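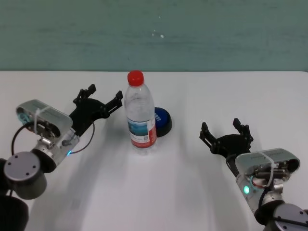 Clokance ressort en disque, et cette fois tout y est

On l'attendait depuis si longtemps qu'on avait fini par ne plus y croire ! Clokance, le grand feuilleton d'horlogers et de contrebandiers que beaucoup d'entre vous ont découvert tard le soir, dans une copie tirée vers le vert et coupée n'importe comment, revient en novembre dans un coffret entièrement restauré. Quatre disques, les deux saisons, la fin d'origine, et un livret dont nous reparlerons plus bas parce qu'il mérite bien un paragraphe à lui tout seul.

Pour ceux qui prennent le train en marche : l'histoire se passe à Cisano, petite ville de frontière où l'on répare des montres le jour et où l'on passe des pièces détachées la nuit. Une veuve hérite d'un atelier, de ses dettes et d'un carnet de commandes écrit dans un code que son mari n'a jamais expliqué. On tire sur ce fil pendant vingt épisodes. C'est lent, c'est bavard, c'est magnifique, et l'épisode de la crue (le 9, pour les impatients) reste à notre avis une des plus belles heures de télévision qu'on puisse voir sans sortir de chez soi.

L'éditeur, Kaltow, n'en est pas à son premier coffret, et les abonnés de cette lettre se souviennent sans doute de notre enthousiasme pour Lund, sorti chez eux l'hiver dernier. On retrouve la même équipe de restauration et le même soin maniaque pour le grain. Les négatifs image ont été scannés en 4K, puis étalonnés à partir d'une copie de travail annotée par le chef opérateur. Résultat : les intérieurs de l'atelier, qui étaient une bouillie brune dans l'ancienne édition, ont retrouvé leurs noirs et leurs ambres. On voit enfin les outils sur l'établi. On voit les mains ! Dans une série où la moitié de l'intrigue passe par des mains qui démontent et remontent des choses, ça change tout.

Le son a demandé plus de travail. Les bandes magnétiques des trois premiers épisodes étaient très abîmées et l'équipe a dû repartir d'éléments optiques, avec un souffle qu'on entend encore un peu dans les scènes calmes. Kaltow a choisi de ne pas trop nettoyer et nous leur donnons raison : les tentatives de lissage des années DVD avaient emporté avec le souffle tout le tic-tac de l'arrière-boutique, qui est quand même le cœur battant de la série. Le mono d'origine est proposé par défaut. Un mixage stéréo existe aussi, discret, assez réussi dans les extérieurs et franchement inutile ailleurs. Gardez le mono.

Ce qu'il y a sur les disques

Les disques 1 et 2 contiennent la première saison, les disques 3 et 4 la seconde. L'ordre des épisodes est celui du tournage et de la première diffusion, donc avec « Le Col » avant « La Balance », et les spectateurs qui ont connu la série en rediffusion vont être surpris de découvrir que l'histoire du faux notaire se comprend parfaitement dans ce sens-là. Nous avons revu les deux épisodes à la suite et tout s'emboîte.

La vraie nouvelle, c'est le dernier épisode. Il dure 23 minutes de plus que dans toutes les versions vendues jusqu'ici. Le passage manquant avait été retiré pour faire tenir le final dans une case plus courte, et il n'en restait que des photos de plateau et la rumeur. Sans rien gâcher : c'est une longue séquence dans la gare de Cisano, presque sans dialogue, qui donne un tout autre poids à la décision de la veuve. La qualité d'image y est un peu inférieure au reste, la seule source étant une copie positive, et l'on sent le raccord. On s'en remet très vite.

Côté suppléments, voici ce qui nous a été confirmé :

Un documentaire inédit sur le tournage en hiver, avec des images d'amateur prises par les techniciens.
Le commentaire audio de l'épisode de la crue, repris de l'édition précédente.
Un commentaire nouveau sur le final, enregistré pour la version longue.
Les essais des comédiens pour le rôle du douanier, muets pour la plupart mais passionnants.
Une galerie des dessins de décor, avec les plans de l'atelier.
Les bandes-annonces d'époque.

Les sous-titres français et anglais couvrent tous les épisodes, et les sous-titres pour sourds et malentendants sont présents aussi sur les suppléments. C'est encore trop rare pour qu'on ne le salue pas. Seul petit regret, l'entretien de la monteuse, qui figurait sur une édition étrangère, n'a pas pu être repris pour une affaire de droits. Si vous avez l'ancien disque, ne le revendez pas.

Le livret

Cent vingt pages, dos carré, papier épais, et enfin le carnet de commandes reproduit en entier ! Les accessoiristes l'avaient rédigé pour de bon, avec ses ratures et ses taches, et le code fonctionne. On peut s'amuser à déchiffrer les pages qui n'apparaissent jamais à l'écran, et il y a là-dedans au moins deux intrigues que la série n'a pas eu le temps de raconter. Nous y avons passé une soirée entière avec un crayon et nous n'en avons traduit que la moitié. La clé est imprimée à la dernière page, à l'envers. Résistez.

Le reste du livret comprend un long essai sur les villes de frontière dans le feuilleton européen, un peu touffu au début et superbe dès qu'il arrive à la question des langues, ainsi qu'un récit de la restauration raconté bobine par bobine. Les amateurs de technique y trouveront les comparaisons avant et après, épisode par épisode, avec mention des plans pour lesquels il a fallu recourir à une source de secours.

Les éditions

Deux versions sortent en même temps. L'édition courante, en boîtier sous fourreau, contient les quatre disques et un livret réduit de seize pages (sans le carnet, attention). L'édition de l'atelier, tirée à 500 exemplaires numérotés, ajoute le grand livret, un plan dépliant de Cisano tel qu'il avait été dessiné pour les besoins de la production et la bande originale sur CD. Cette dernière n'avait jamais été publiée. Le thème du générique, on le connaît tous, mais il y a aussi les petites pièces pour clarinette et boîte à musique qui accompagnent les scènes nocturnes, et les entendre sans dialogues par-dessus est un vrai bonheur.

Les deux versions sont en Blu-ray. Il n'y aura pas de DVD ni, pour l'instant, de disque Ultra HD, même si le master existe. Kaltow dit attendre de voir comment se comporte le coffret avant de se décider. La série sera proposée en vidéo à la demande quelques semaines après la sortie physique, à l'achat et à la location par épisode, mais sans les commentaires ni le documentaire.

Une projection pour commencer

Pour fêter tout cela, le ciné-club montrera l'épisode de la crue et le final en version longue, à la suite, avec une pause d'une vingtaine de minutes entre les deux. Séance à 19 heures, entrée libre pour les abonnés, dans la limite des places. Nous aurons la copie numérique de la restauration, celle-là même qui a servi à fabriquer les disques, et ce sera pour la plupart d'entre nous la première occasion de voir Clokance sur un écran plus large qu'un buffet. Venez tôt, la salle est petite et les fauteuils du fond grincent, ce qui pour une série d'horlogers a son charme mais fatigue au bout de deux heures.

Si vous n'avez jamais vu la série, venez quand même. L'épisode de la crue se suit très bien seul, et un court résumé sera lu avant le final. Et si vous la connaissez par cœur, nous cherchons des souvenirs de la première diffusion pour notre prochain numéro : où vous étiez, sur quel poste, avec qui, ce que vous aviez compris au code du carnet à l'époque. Quelques lignes suffisent. Les vieux programmes télé et les coupures de presse sont aussi les bienvenus, on les scanne et on vous les rend.

Dans la prochaine lettre, nous parlerons de la réédition du disque de Lund, épuisé depuis le printemps et qui revient avec un menu corrigé (le chapitre 7 renverra bien au chapitre 7), et nous publierons vos réponses à la question du mois dernier sur les génériques qu'on ne passe jamais. Celui de Clokance arrive très largement en tête. Les envois restent ouverts jusqu'à la séance.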